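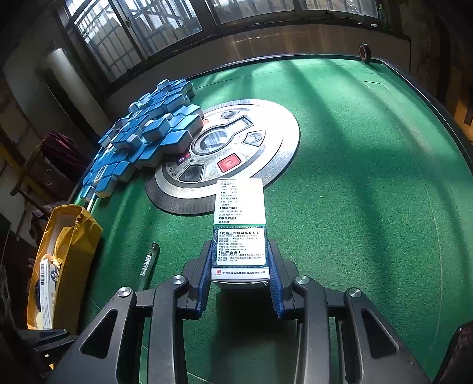
4.3 Slip events and the force limit fault

Last updated 29 October 2019

We had expected, when we planned the Vundgate trials, that most of our trouble would come from the tiles. They are small, they are slick, and they end up in heaps that no planner of ours enjoys. What kept us in the lab late through most of March was the medicine box, and we think the story is worth telling at some length, because other groups working with thin folded cartons may well be living through the same thing and blaming their vision system, as we did for far too long.

Figure 4. Medicine box held upright between the two ribbed blue finger pads, over the green felt of the mahjong table. The upper part of the printed face is washed out on its right side by bright light.

The task itself is a simple one. The gripper closes on the box, lifts it clear of the felt, and carries it to a drop point without marking the carton or letting it turn. Over 255 attempts the box slipped or rotated past our tolerance in 18, and in 15 of those the log showed the same pattern: the grip force climbed normally, held for a moment, and then fell back to its resting value while the controller went on reporting a secure grasp. Nothing in the Stinilero software raised a warning. The arm simply carried on, quite cheerfully, with a box it was no longer really holding.

Our first guess was glare. Sunlight comes in through the windows and falls across the table in bands, and as Figure 4 shows, it can take away a good deal of the print on a white carton. Derek Birkett spent many patient hours relighting the workspace, and the pose estimates did improve, which we were glad of, but the slips went on just as before. It was Lacey Staniforth who suggested that we stop looking at the pictures and read the force log line by line, and we are very grateful to her for it.

The cause was a timeout. The force limiter, which is there to protect fingers as well as cartons, was set to release after 2000 milliseconds of steady load if no motion command arrived. On a crowded table the planner sometimes needed longer than that to find a clear path around the tiles, and so the limiter let go while the planner was still thinking. The grasp flag was set once, at closure, and never checked again. Each part did what it had been asked to do – the trouble lay in the gap between them.

We consider this a safety matter as well as a nuisance. A carton falling on felt hurts no one, but the same controller is used at our Catterall site with heavier loads, and a flag that says "held" when the pads have relaxed could lead a person to reach in at quite the wrong moment. We now refresh the flag on every control cycle, and a drop in force stops the arm and sounds a tone. The release timer remains, though it is paused during planning. We have not yet repeated the full set of trials with these changes, so we make no claim here about the slip rate that remains.

Shares: 18
Comments (3)

Orest Chornovol
We had a very similar timeout on our own rig and took it for worn pads. Did you swap the pads at any point?

Lacey Staniforth
Once, early on, Orest. The slips carried on with the new pair, and I wish we had taken the hint sooner!

Shirley Greenwood
Thank you for writing up the wrong guess along with the right one. Is the tone loud enough to hear over the arm? Ours at Gikasness wasn't, and we ended up adding a lamp.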